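Research Articles | Robotics and Equipment Planning

Print this article | E-mail this article

3.2 Equipment planning for the bed station

The Gumora study needed gripper tools that could be held by hand and used at a full-size bed with cloth on it. Before any purchase, we compared two suppliers, Monside and Grabner, on unit price, the cost of spare jaws, and delivery time. Grabner had the lower unit price. Monside sold the jaws as separate parts, and that decided the order, as we expected to replace jaws far more often than housings.

The first order came to 1241 dollars per station, not counting the bed and the computer. We budgeted for 18 months of use. Tudor Bogdan kept the purchase records and tracked each part by its delivery date, so that wear could be charged to the right month. Storage was left out of the first budget and added in December, when the shelving bill from the Jalport site arrived. Views of the bed station during work are given in Figure 2.

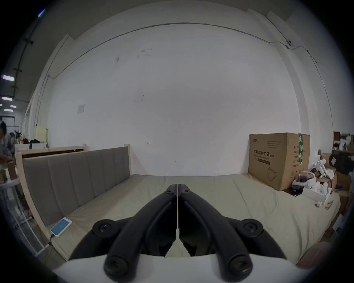
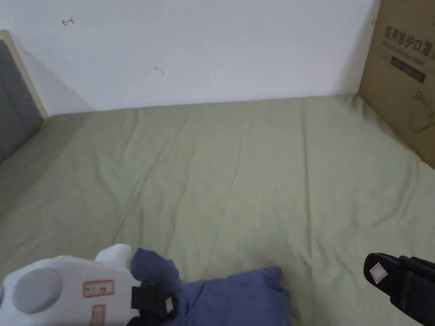
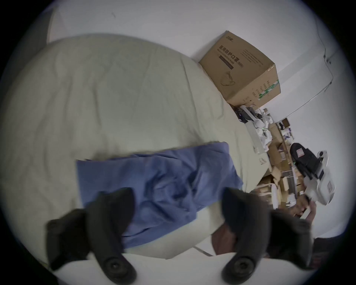

Figure 2. Gripper jaws at the bed station. Blue cloth is at the jaws in the second and third views.

Cloth work sets different demands on a budget than work with rigid parts. The cloth itself is cheap and can be bought locally. The jaw surfaces are the recurring cost, and we priced them as a supply item under the same heading as cables and labels. Housings were listed as fixed equipment and written off over the full period.

Floor space was the other item we priced too low. A bed takes up more room than the tables used in our earlier work, and people need to reach it with a tool in hand. Shelves and boxed supplies also need a place close by. For a second station, we recommend that planners get the room measured before they ask for quotes, and that they hold back enough money for one full set of replacement jaws. Repair labor is covered in Section 3.3.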